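How to Budget for a Hand-Held Gripper Station

Most first budgets list the grippers and stop there. At Clovov we keep a sheet with three parts: the tools, the station, and the small items that get used up.

Start with the task. Ours is sorting cutlery into bins, with one person working a gripper in each hand, so every station is priced for 2 grippers. We got quotes from Grerent and Urnulach. The lower came to 2000 dollars for the pair, the higher to 3000. Ask both sellers whether cables and spare finger pads are included.

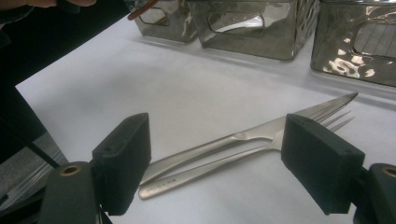
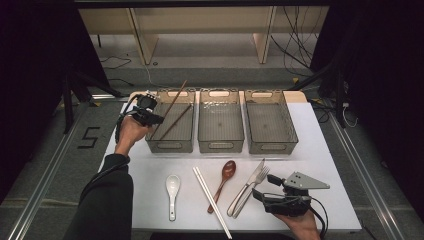
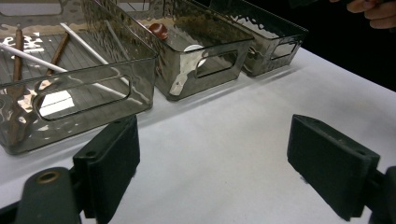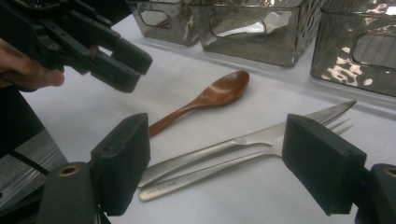 Cutlery sorting at the white table, with the bins along the back edge.

Next, price the station. Put down the table, rails, stands, curtains and floor tape as separate lines — they are easy to forget and often come from different suppliers. Measure the floor before ordering, and leave room for the operator to step back.

Then do the small items. Bins, spoons, chopsticks, knives and forks cost us 177 dollars from Athumani. Buy spares of each in the same order, as the same model may be gone by March.

Last, add a line for pads and cables. Check it monthly and reorder when you open the last pack.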